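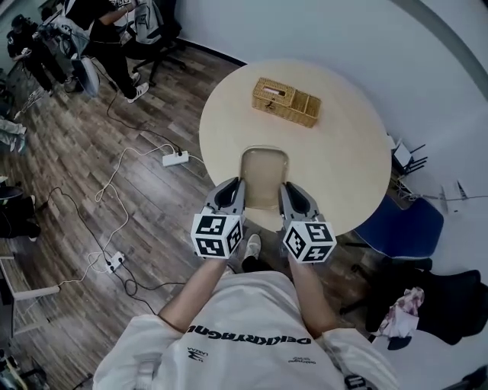
Pôr a mesa, arrumar a prateleira: até onde chegam as máquinas

Entrevista com a engenheira responsável pela manipulação na Gistness

17 de setembro de 2022

A Gistness desenvolve software de controlo para braços robóticos e há dois anos que trabalha quase só com tarefas domésticas e de loja: levantar tabuleiros, repor artigos, dobrar têxteis pequenos, mudar objetos de sítio em cima de uma mesa. A engenheira que dirige a área de manipulação recebeu-nos durante uma manhã e pediu para ser citada apenas pelo cargo. A conversa começou pela pergunta que, segundo ela, todos os visitantes fazem: uma máquina já consegue arrumar uma casa?

«Uma casa, não. Uma mesa, em certas condições», respondeu. «Quando se diz arrumar, junta-se numa palavra uma série de problemas que do ponto de vista técnico têm pouco em comum. Pegar num tabuleiro pequeno pela borda é um problema de geometria e de força. Decidir para onde ele vai é outro.»

O tabuleiro é um bom caso de estudo. É leve, de paredes finas, e o plástico translúcido dá leituras de profundidade pouco fiáveis. Uma pega com duas pinças, uma de cada lado, exige que ambas fechem quase ao mesmo tempo. «Se uma chega antes, empurra. O objeto roda, e a segunda pinça fecha num sítio onde já não há borda. Uma pessoa corrige isto sem dar por ela. O controlador tem de o ter visto muitas vezes.»

Essas repetições vêm de pessoas. O operador segura uma pinça em cada mão e executa a tarefa à mesa, ao seu ritmo. Os cubos com marcadores impressos montados nas pinças permitem calcular posição e orientação. No conjunto atual, a tarefa do tabuleiro tem 473 demonstrações, das quais 44 foram excluídas por perda de seguimento dos marcadores. «O braço humano tapa o cubo com mais frequência do que se pensa, sobretudo quando as mãos se cruzam», explicou.

Perguntámos por que motivo não se teleopera diretamente o robô. A resposta foi de custo e de tempo. Uma demonstração com pinças de mão demora uns 20 segundos; a mesma tarefa teleoperada, com o braço que a empresa usa, leva várias vezes mais e cansa o operador. Em contrapartida, os movimentos feitos à mão nem sempre são alcançáveis pelo robô. «O punho humano dobra de maneiras que o nosso braço não dobra. Filtramos essas trajetórias, e perde-se material bom.»

Sobre objetos como uma caixa de lenços de vime, foi mais cautelosa. O entrançado é irregular e cede à pressão, e o lenço que sai pela ranhura muda de forma a cada toque. «Deslocar a caixa é simples. Tirar um lenço sem arrastar a caixa atrás é uma tarefa bimanual, com um objeto deformável e outro semirrígido. Não a prometo a nenhum cliente este ano.»

A passagem para o chão de loja tem outras exigências. A Gistness mantém um ensaio com a Mitden, distribuidora de artigos para o lar, num corredor de reposição com 9 referências. A variedade de formas é menor do que numa cozinha, mas a tolerância ao erro também: uma embalagem amolgada sai do circuito de venda. Segundo a engenheira, o sistema repõe sem intervenção as referências em caixa rígida e precisa de ajuda com as que vêm em saco. «O saco não tem uma pose. Tem um volume aproximado e um humor.»

A empresa avaliou também as pinças da Naltska, com almofadas mais macias, e desistiu delas por desgaste. A decisão não é definitiva. Um segundo ensaio, no armazém Guzmán, deverá começar em janeiro e incluirá o transporte de tabuleiros vazios entre duas bancadas — uma tarefa que a equipa considera madura o suficiente para correr um turno completo com supervisão remota.

Quanto à casa, a estimativa dela é reservada. Vê como viáveis a curto prazo tarefas isoladas, numa superfície desimpedida, com objetos conhecidos e boa iluminação. O que falta é a sequência: concluir uma tarefa, reparar que a seguinte mudou por causa da primeira e retomar depois de uma falha. «Medimos taxas de sucesso por tarefa. Quem tem a máquina em casa mede outra coisa, que é quantas vezes teve de se levantar.»

Perguntámos se ela própria compraria uma. «Para levantar a mesa, talvez. Para a loiça fina, continuo a usar as mãos.»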